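Parallel grippers losing one layer of fabric when folding T-shirts: fingers, force or controller?

Asked in Grippers and End Effectors
4 answers hidden, 2 shown

I am comparing two sets of fingertips on a pair of arms driven by handheld controllers. The task is folding a cotton T-shirt on a smooth white table. Set A is the stock flat finger from Zosel. Set B is an angled tip, dark pad on metal brackets. Gripper position is commanded from 0 (open) to 255 (closed), with a separate force limit.

With set B the left side takes the near edge of the shirt well enough.
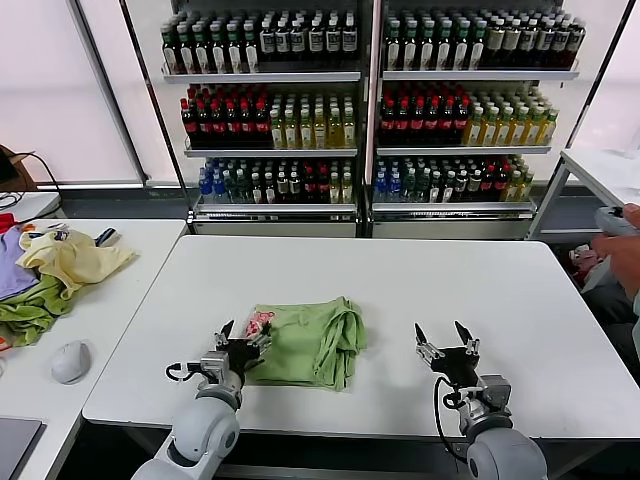 My trouble starts when both layers have to be held. The upper layer comes up and the lower one stays on the table, in 12 of 33 attempts. Set A fails less often but needs a much lower approach, and I have already scuffed the table with it. Raising the force limit made no difference that I could measure. Is this a fingertip problem, or should I be looking at the Noiphan controller, which seems to lag on the close command?

Thanakorn Boonyarit

Shares: 3

Answer 1 (accepted)

Force is the wrong variable. If the lower layer is not between the pads when they meet, no closing force will recover it. I would change the following, in this order, and repeat your 33 attempts after each.

1. Approach angle. Tilt the wrist so that the lower fingertip slides along the table and under the hem. An upright approach with angled tips pinches whatever is highest.

2. Grip points. Take the two bottom corners and lift both together by a small amount before moving towards the fold. Tension between the corners shows at once whether one side has only a single layer.
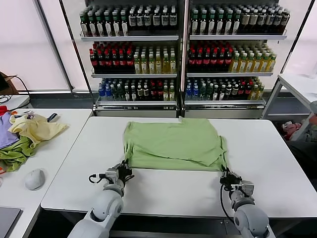
3. Opening width. Do not start from fully open. Wide fingers travel a long way through the cloth and push the lower layer ahead of them. Begin at a command of about 120 and adjust from there.

4. Close speed. Slow it down until the lag is small compared with the closing time. If the failure rate does not change, the controller is cleared.

On the cameras: a head view will not tell you which layer you have. Use the wrist camera for this and check that both fingertips stay in view when the gripper is open. 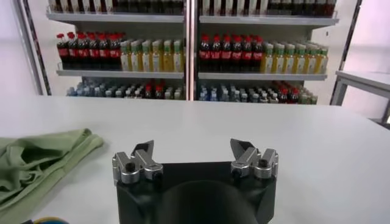
Log the wrist video together with the position feedback. Two layers of T-shirt cotton should stop the fingers slightly earlier than one, but on our Burnum units the difference was close to the noise, so treat it as a hint.

Adwoa Sulemana

Answer 2

We had the same thing at Ustholm. Put a thin rubber mat on the table and it went away. Didn't test why. Also check your screws, ours worked loose after 3000 cycles.

Comments (3)

Thanakorn Boonyarit: Tilting the wrist brought it down to 5 in 33 with set B. Have not tried the slower close yet.

Adwoa Sulemana: Change only one thing at a time or the comparison with set A is lost. Same shirt too, please.

guest: a mat hides the problem, the real table won't have one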